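Chapter 4

Planning Services in a Mountain Recreation Area

After you have studied this chapter, you should be able to:
explain the difference between a day visitor and a staying visitor
describe how the season changes the demand for campsites, trails and parking
read a simple visitor count and find its weak points
discuss who pays for a trail and who uses it

Key terms: carrying capacity, day visitor, staying visitor, shoulder season, permit, service zone

4.1 A lake with one road

The Cernamitz recreation area lies in a narrow valley with a long lake at the bottom of it. There is one road in, and the same road goes out. The town of Prestmont stands at the lower end of the lake, and most of the shops, the bus station and the only fuel station are there. At the upper end is the campground, which has 133 pitches for tents and small trailers. Between the town and the campground there are picnic places, a boat ramp and the beginning of four hiking trails.

When Senyo Fiadzo became manager of the area, he inherited a plan that treated all visitors as one group. The plan said how many people came in a year, and it divided the money for repairs by this number. It did not say when they came, how long they stayed or what they did. In his first summer the campground was full only on certain nights, but the parking place at the Rolatari trailhead was full before nine in the morning on almost every dry day. The drivers who found no space left their cars along the road, and the bus from Prestmont could not pass.

We will come back to this case several times in the chapter. It is a small area, and for this reason it is good for learning. In a large park the same problems exist, but they are hidden under many others.

4.2 Day visitors and staying visitors

A day visitor arrives and leaves on the same day. A staying visitor sleeps at least one night inside the area or in a town beside it. The difference looks simple, but it has large effects on planning.

Day visitors need parking, toilets, drinking water and clear signs. They usually bring their food from home, and so they spend little in the area. Their use is concentrated in a few hours, mostly between ten in the morning and four in the afternoon. If the weather turns bad, they do not come at all, or they go home early.

Staying visitors need all of this and also a place to sleep, to cook, to wash themselves and to eat together. They walk farther from the road because they have more time. They use the trails in the early morning and in the evening, when the day visitors are not there. A family which stays for a week will usually have one or two days of rain, and on these days it looks for something to do under a roof. 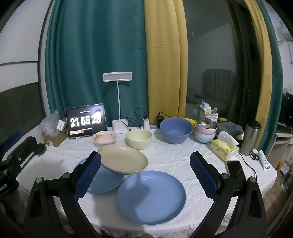 This last need was missing completely from the old Cernamitz plan. The campground had a good washing house but no shelter with tables, and on rainy days the families drove down to Prestmont, where the cafés were too small for them. A shelter was built in the second year beside the Frimpong meadow, at walking distance from the pitches. It is a plain building, open on one side, and the manager considers it the best use of money in the whole period.

4.3 Counting people

A planner cannot work without numbers, but every number must be read together with the method that produced it. At Cernamitz three methods were used.

The first was the campground register. It is exact for nights, but it says nothing about where the guests walk during the day.

The second was a counter at the Rolatari trailhead. On the busiest day of August it recorded 751 passes. A pass is not a person. A hiker who goes up and returns by the same path is counted two times, and a hiker who comes down on the other side of the mountain is counted only once. A student should never copy the number from a counter into a report without this explanation.

The third was a short interview at the picnic places. It was made by the staff when they had time, which means mostly on quiet days. The answers are useful for understanding what visitors want, but they cannot be used to estimate how many visitors there are.
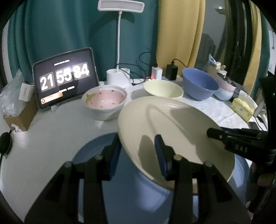

Figure 4.1 A large cream-colored plate, with a light-blue plate lower down on the table.

4.4 Carrying capacity

Carrying capacity is the amount of use that a place can accept before its quality becomes worse. We speak of physical capacity when the limit is space, for example the 74 parking places at Rolatari. We speak of ecological capacity when the limit is the soil, the plants or the animals. We speak of social capacity when the limit is the feeling of the visitors themselves, who may find a lake shore too crowded long before the grass is damaged.

These limits are rarely reached at the same moment. At Cernamitz the physical limit came first. It would have been possible to make the parking place larger, and some shop owners in Prestmont asked for this. The manager chose a morning bus and a simple permit for cars in July and August, and left the parking place as it was. Section 4.5 presents the arguments of both sides.

Before you continue, write down which of the three kinds of capacity is reached first in a recreation area that you know, and at what time of the year. Keep your notes. You will need them for the exercise at the end of Section 4.6.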